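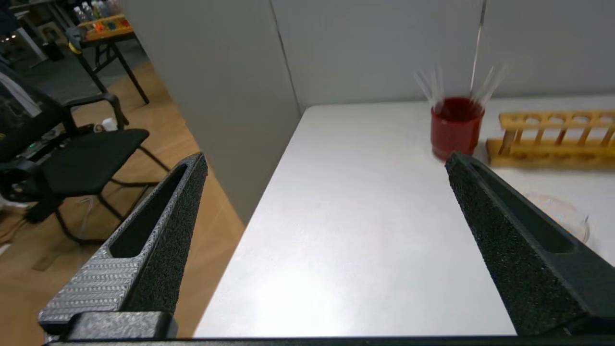
Her family has been drinking from the same well on the Murnus road since before she could walk, Oksana Zinchenko told the evening meeting, and in all those years she had never once thought to ask what was in it. She got a good laugh for that, and then quite a few nods, and by the time the tea was poured a line had formed at the sign-up sheet.

Vilside is bringing back its well water checks this July, after a gap long enough that many of the newer households didn't know the town had ever offered them. There are 346 private wells on the town's list, most of them out past the old Palamarchuk orchard where the water main has never reached, and 82 families have already asked for a place. The checks look at hardness, acidity, iron and nitrates, and they are free to anyone who lives within the town line.
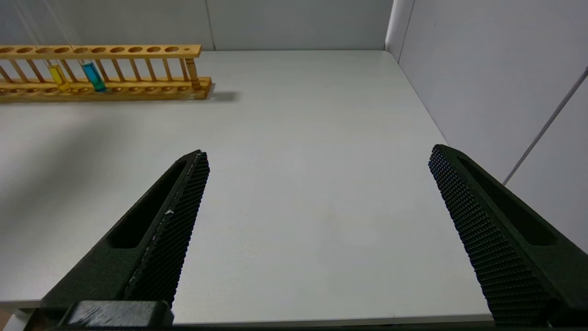

White tabletop against the pale gray back wall.

Ostap Lysenko, who is looking after the bookings, would like everybody to know that the water has to be brought in the same day it is drawn, and before 11 in the morning if you can possibly manage it. Let the tap run for a few minutes first, use the clean bottle you were given (please, no jam jars, however well they have been washed!), and write your road and house number on the label in something that won't smear.

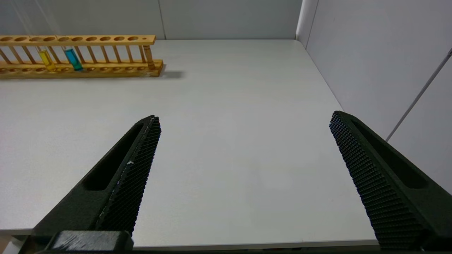 He also asks people not to worry if a neighbor's letter comes before theirs does. Bottles from the Plullov side go out in a separate batch, and those tend to run a little behind. If anything in your water needs quick attention you'll get a phone call, so do put down a number that somebody in the house will answer.

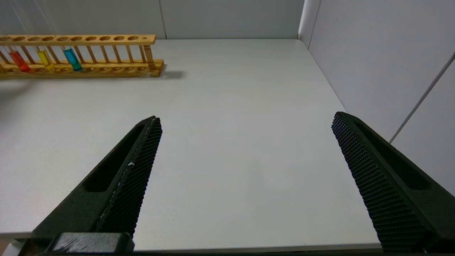
Wells out here are mostly shallow, and a wet spring like the one we've just had can change the water more than people expect. A well that was fine when the house was bought may taste of iron now, or leave an orange ring in the tub. For many of us the last brush with water chemistry was in a classroom, with a wooden rack of colored liquids much like the one along the back of the table, so the results will come with a plain page of notes on what each number means and what, if anything, to do about it.

There is room for 120 households in this first round. Sign-up sheets are at the town office and at the feed store, and a second round will follow in the fall for anyone who misses out.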